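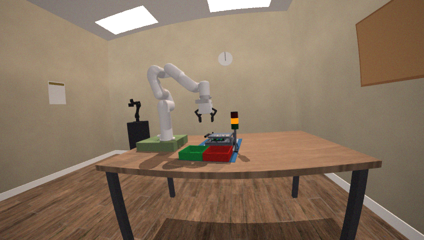

Section 4: Oiling and Caring for Your Fladden Table

Thank you for choosing a Fladden, and please do read this section through once before you open the oil. It takes a few minutes, and we promise the rest of the afternoon goes more smoothly for it!

You will need one can of Stindside table oil, two lint-free cotton cloths, a sheet of 220 grit paper and a pair of gloves. One can covers both sides of the top with a little left over for touch-ups.

1. Wipe the top with a barely damp cloth and leave it to dry for 16 hours. Overnight and into the next morning is fine.

2. Sand lightly along the grain, never across it. You are only taking off the fuzz that the water has raised, so let the paper do the work and stop as soon as the top feels smooth under your palm. 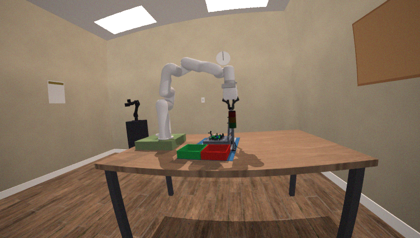
3. Stir the oil slowly (shaking puts bubbles in it) and pour out a puddle the size of a saucer. Spread it with the first cloth until the wood looks evenly wet, and don't forget the edges.

4. Wait 16 minutes, then wipe off everything that has not soaked in. Go over it again with the second cloth - most sticky tops we hear of were simply not wiped enough.

CAUTION: Cloths soaked in oil can catch fire on their own. Lay them flat outdoors to dry, or put them in a metal can filled with water and close the lid. Never leave them balled up in a trash bin.
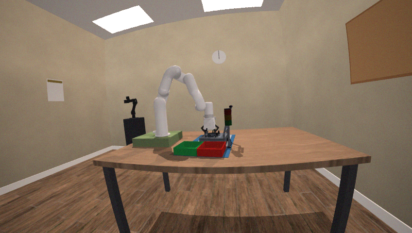

5. Let the top cure for 100 hours before you put anything heavy on it. Light use is all right after the first night, as long as you keep water away.

Note: In November and through the heating season the wood will shrink a little, and you may feel the leg bolts loosen. Give each one a quarter turn with the key from the Marti hardware bag, and check them again in spring.
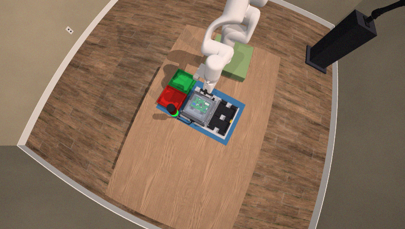
Everyday crumbs and fingerprints need only a soft cloth and a drop of dish soap. For a white ring, rub in a dab of oil with your fingertip, leave it for an hour and wipe. If the ring is still there, write to Noura Abou Jaoude at the Zakska workshop and quote part number 2260, and she will gladly send you a small repair kit.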